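Garment Folding Assistants, fixed term (2 posts)
Evivden Textile Handling, Trustdale site
Posted March 17, 2021

Evivden is recruiting two people to fold, sort and stack everyday clothing in furnished rooms. The work covers outerwear, knitwear, trousers and mixed household loads. Garments are handled on beds with the normal bedspread in place.
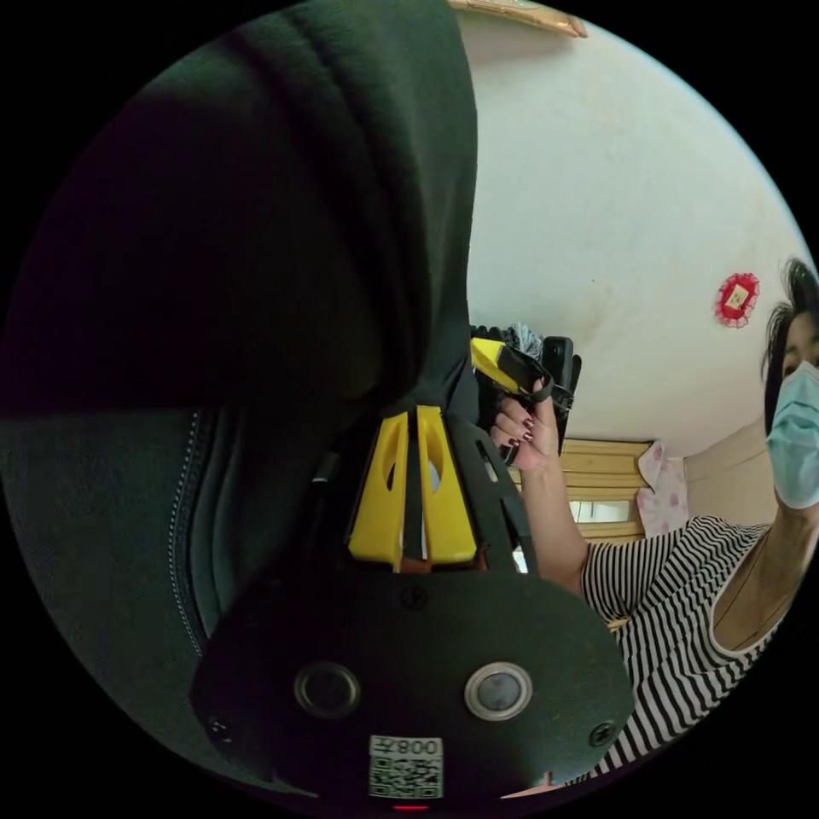
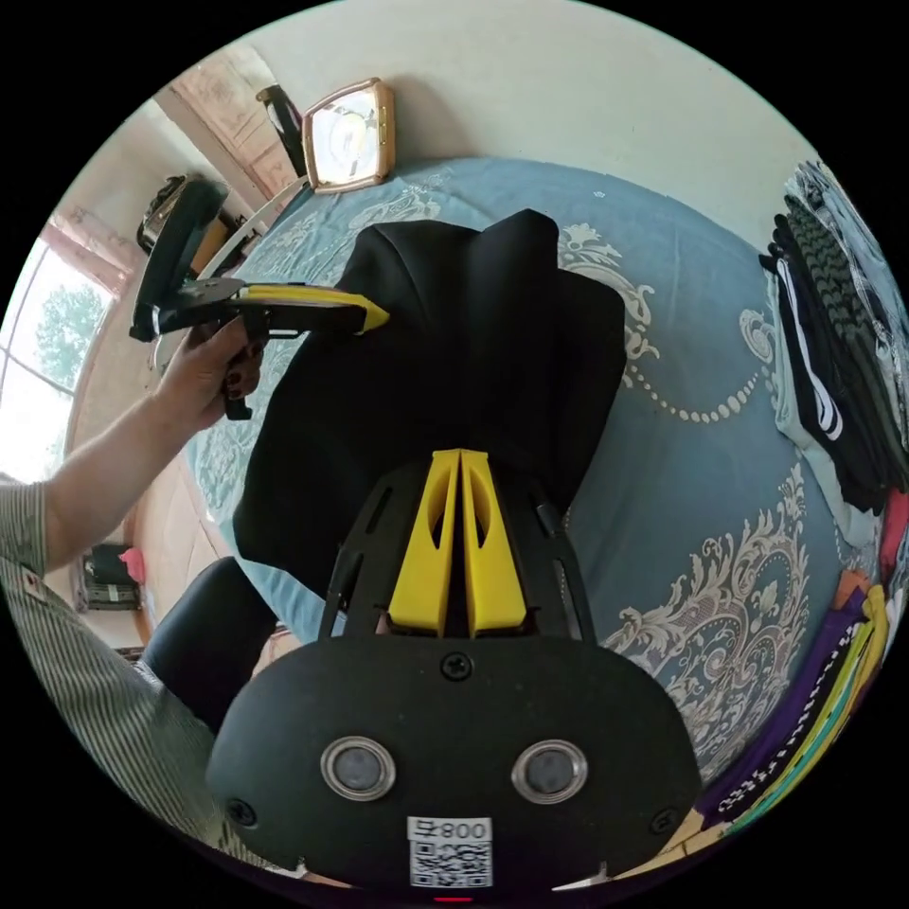
The posts run for 18 weeks. Hours are set by rota and issued a fortnight in advance. Each assistant is expected to complete 600 garments over the term, of which 227 are classed as difficult. The difficult class includes hooded jackets, coats with full-length zips, lined garments, anything with a drawstring, and dark items where the seams are hard to find by eye. The remainder is made up of plain tops, shirts and trousers.

Duties

Take garments from the load in the order given on the sheet. Do not pick out the easy ones first.
Lay each garment on the bed, find the shoulders or waistband, and open it flat.
Close zips to the collar before folding. Poppers may be left open.
Fold hoods down over the back panel, then bring in the sleeves.
Fold to the Schnyder pattern (thirds lengthways, then halves) unless the sheet says otherwise.
Stack by type, largest at the bottom.
Record the garment number and any fold that had to be restarted.
Crumple and return the load at the end of the session so that the next assistant starts from a heap.

Fingers must not be used to finish a fold. If a garment slips off the bed, pick it up by hand, put it back on the bedspread and start that garment again. Restarts are normal in the first fortnight and do not affect pay.

Requirements

Able to stand for up to two hours at a time, with breaks.
Able to bend over a standard double bed without discomfort. Beds at Trustdale are not adjustable in height.
Steady grip in both hands. Applicants with a current wrist or thumb injury should wait until it has healed.
Reasonable written English for the record sheets.
Experience in a laundry, hotel, clothing shop or care home is useful. It is not required. Three of the assistants taken on in February had none.

Conditions

Face coverings are worn indoors at all times and are supplied. Painted nails are allowed. Rings and bracelets should be left in the lockers, as they catch on knitwear. The clothing is washed between loads with an unscented powder, but applicants with a wool allergy should say so on the form and will be given loads without it.

Rooms are heated. Street parking is limited and the nearest bus stop is a short walk from the side gate. Tea and coffee are provided; food is not to be taken into the bedrooms.

Pay is hourly, with travel refunded against receipts. Training is given over the first two sessions and is paid at the full rate. Work clothes are your own.

How to apply

Collect a form from reception at Trustdale or ask for one by post. State which hand you write with and any hours you cannot work. Applicants will be asked to a short practical, in which they fold one hooded jacket and one pair of trousers from a mixed heap. The practical is not timed.

Forms should be returned to Svend Þórarinsdóttir, Garment Trials, Evivden, Uko Building, Trustdale.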